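# El corredor de Zistesine 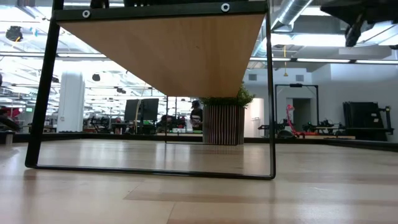 Los murciélagos de Zistesine salían de la cantera a la misma hora que los del molino, y los dos grupos se cruzaban en el corredor viejo sin tocarse. Gayan Sheikh llevaba dos veranos intentando entender cómo lo hacían. Dormía en una habitación alquilada encima de la panadería, con el suelo de madera clara y una mesa de patas negras de metal bajo la que guardaba las baterías de los micrófonos. En esa mesa comía, limpiaba las lentes y escribía cartas a la universidad que después no enviaba.

El corredor era un túnel de piedra abierto en 1807 para sacar bloques hacia el río. Lo había costeado un tal Navaratnam, comerciante, y la gente seguía llamando así a la boca norte: «quedamos en Navaratnam». La boca sur no tenía nombre. Por ella entraban los del molino.

A mediados de junio, Gayan instaló los micrófonos y se sentó a esperar con la espalda contra la roca. Primero llegó el aire, removido por las alas, y después los animales. Los que iban hacia el sur se pegaban a la pared derecha. Los que iban hacia el norte también tomaban su derecha. En el estrechamiento, donde no cabían dos filas, unos bajaban y otros subían. Ninguno rozaba a ninguno.

—Será que se avisan —dijo la panadera cuando se lo contó.

—Gritan todos a la vez. Si yo gritara en una sala con 2000 personas gritando, no oiría mi propia voz.

—Pero usted no es un murciélago.

Gayan subió a su cuarto y apuntó la frase en el cuaderno. Luego la tachó.

En julio la empresa Tillov mandó a un hombre con casco. Iban a poner una reja en la boca sur para que no entraran los excursionistas. El hombre era amable y traía los permisos en una carpeta azul. Gayan le preguntó por la separación entre los barrotes y él la buscó en los papeles.

—Pasan de sobra —dijo.

—De uno en uno.

—¿Y cómo pasan ahora?

Gayan no supo qué contestarle. Tenía la respuesta en las grabaciones, o creía tenerla, pero le faltaban meses para poder decirla con números. El hombre le dejó una tarjeta y le pidió que retirara los trípodes antes de que llegaran los soldadores.

Esa noche escribió al profesor de Brirnwood que le pagaba los viajes. Le explicó que los animales del norte callaban al llegar al estrechamiento, durante un instante muy corto, y que los del sur no callaban nunca. Le parecía que los primeros dejaban de gritar para escuchar a los segundos, y que eran ellos los que se apartaban. Pidió un año más. Esta vez bajó a echar la carta antes de acostarse.

Pusieron la reja el 14 de julio de 2022. Al anochecer, Gayan se sentó en el sitio de siempre, con un solo micrófono y la libreta sobre las rodillas. Olía a metal quemado. Los del norte salieron a su hora, recorrieron el túnel y se encontraron con los barrotes. Dieron la vuelta. Volvieron a intentarlo y volvieron a girar, cada vez más apretados, hasta que el corredor entero fue una rueda de animales.

Entonces entró uno desde fuera, un murciélago del molino. Se posó en la reja, plegó las alas y pasó trepando entre dos barrotes. Detrás entraron otros 3 o 4, del mismo modo.

La rueda se fue abriendo. Gayan miró la pantalla del micrófono, donde la línea de los gritos había bajado casi hasta el fondo. Los del norte callaban. Uno a uno se acercaron a la reja y salieron por la parte alta, mientras los otros seguían entrando por la baja.

Anotó la hora. Después apagó la linterna, porque atraía a los insectos, y se quedó en el túnel hasta que dejó de oír alas. A la mañana siguiente llamó al hombre de Tillov para preguntarle si podía dejar el trípode una semana más.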